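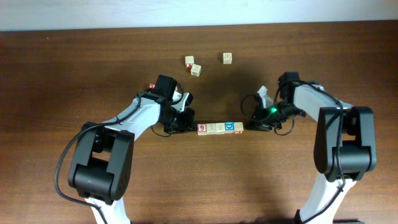
Last updated: May

Plosley civilian harm monitoring group – notes from the evening call

I took the minutes again, so blame me for the spelling. Kwok-wai Lau chaired, and we got going at 7:10 once his sound came back.

Nga Lục went through the draft report on the Wirkberg district. We have 151 injury reports on file now, and 49 of them involve children. She's still stuck on 11 that came from one clinic with no dates, and she wants them held back until somebody there calls her. I said I'd rather print them with a note. We went back and forth on that for a while (sorry, everyone) and Kwok-wai sided with Nga, so they stay out for now.

Mine clearance: the Jultero road is open as far as the school, but families are still walking through the fields to get to market. Nga will ask for more warning signs in both languages. We agreed to print 300 leaflets – I'm checking the price.

Trình office: the lease is up soon and the landlord hasn't written back. Kwok-wai will try him again.

I also asked if we could please stop sending witness names by regular email. Everybody said yes, so let's see it happen!

Next call same time, Nga chairing. I'll send the draft around before then.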